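Gunness Gripper Challenge

The Gunness Gripper Challenge is a yearly student robotics competition in which teams build a hand-held gripper, use it to record everyday handling tasks, and train a robot arm to repeat those tasks from the recordings. It is organized by the Gunness School of Applied Technology in Brivville and is open to high school and community college teams. The contest is known informally as "the Gunness" or, among former entrants, "the grip."

Background

The competition grew out of an elective course at the school in which students programmed small tabletop arms by hand. Teachers found that most of the term went to writing and correcting motion sequences, leaving little time for testing. The course was rewritten so that students would demonstrate a task themselves and use the recordings as training material. An end-of-term contest between class sections followed, and schools outside Brivville were later allowed to enter.

The first open contest had seven teams. The field has since grown to 24, which is the most the present venue can hold. A waiting list is kept, and places left by teams that withdraw are filled in order of application.

Format

Each team has between three and six students and one adult adviser. The adviser may answer questions about safety and rules but may not handle the equipment during a scored session. Teams are given a list of tasks at the start of the season, with one further task held back until the contest opens in November.

The season has three stages: building, recording and running. In the building stage, teams assemble a gripper from a shared set of drawings or submit a design of their own. Grippers must be operated by one person, must carry their own camera, and must have no sharp or exposed metal edges. Most teams print the shell in plastic and use the standard curved fingers, although changes to the grip and trigger are common.

In the recording stage, students carry out the listed tasks by hand with the gripper. A team may submit no more than 210 recordings for each task. The limit was introduced after several early seasons in which the result depended mainly on how many hours a team could spend recording. Entries are checked for recordings that are incomplete or that show a task other than the one named. 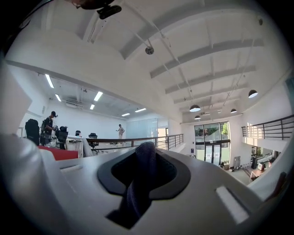
A white hand-held gripper in use in a two-level workspace, with two people in the mezzanine room beyond.

In the running stage, each team loads its trained model onto an arm supplied by the organizers. All teams use the same type of arm. The model is given ten attempts at each task, with the starting position of the objects changed between attempts by a judge. Students may stop an attempt at any time but may not touch the objects once it has begun.

Tasks

Tasks are drawn from household and shop work. Past lists have included placing cups on a rack, folding a hand towel, sorting hardware into trays, closing a zippered pouch and setting a book upright between two others. The towel task has appeared in every season and is generally regarded as the hardest on the standing list — the highest score recorded for it is 43 out of a possible 100.

The held-back task is normally simpler than the others. Teams have one afternoon to record it and overnight to train.

Scoring

Each attempt is scored for completion and for care. An object that is dropped, bent or pushed off the table loses care points even if the task is finished. Speed is used only to separate tied teams. A written log makes up a further share of the total and must cover design changes, failed training runs and the division of work within the team.

Teams that finish in the top four receive a parts grant. The Bundgaard Plate, a separate award, goes to the team with the best log regardless of its position in the running stage. It is named after the Bundgaard machine shop in Brivville, which cut the fingers for the first season's grippers.

Ollthorpe rules

A shorter version of the contest, played under what are called the Ollthorpe rules, is run by the technical college in Ollthorpe for first-year students. It uses three tasks, has no held-back task and allows teams to borrow finished grippers. Results do not count toward entry in the main competition.

See also

Learning from demonstration
Robot end effector
Student robotics competitions

This page was last edited on 07/04/2026.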